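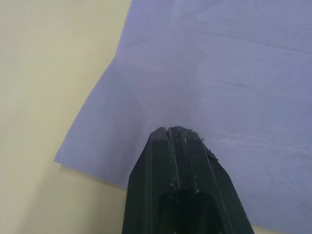 My mother wrapped presents the way other people file taxes, in one sitting, with the door shut and no talking. I inherited her scissors and none of her discipline. What I did inherit, apparently, is the belief that paper must be bought before there is any present to put in it, so a large sheet of pale lavender lies spread across a cream tabletop, and I still have no idea what to get Reet Zariņš for her housewarming.

Reet has moved to Plevelville, into a house with 2 staircases and no closets. She asked for "nothing, really," and I have known her long enough to take that as a threat. The last time someone took her at her word it was Karthik Mollah, who came to her birthday in May with a bag of ice. It was a hot evening and the ice was very welcome and she still brings it up.

So I went shopping. The kitchen store on Ammann Street had a salad bowl for $326. I turned it over to see if it did anything else. The young man at the counter told me it was a bowl you keep forever, and I did the math on how many forever bowls I already own that live above the fridge with the dead batteries. I said I'd think about it, in the voice everyone uses for that.

Then I tried the internet, where a search for "housewarming gift not a candle" gave me 1,412 results. The first page was candles. Page two had a doormat with a joke on it, and I don't want to be reminded of a joke every time I bring in groceries, so I assume she doesn't either.

Karthik says to give her a plant. Karthik has given me three plants and I have not had the heart to invite him over since.

What I keep coming back to is hooks. Good, heavy, ugly coat hooks, the kind you can hang a wet parka on, plus an offer to come over and put them up. No closets, remember. They will be murder to wrap – all points and corners – and I'll go through most of a roll of tape. My mother would have found a box first. I'll look for a box.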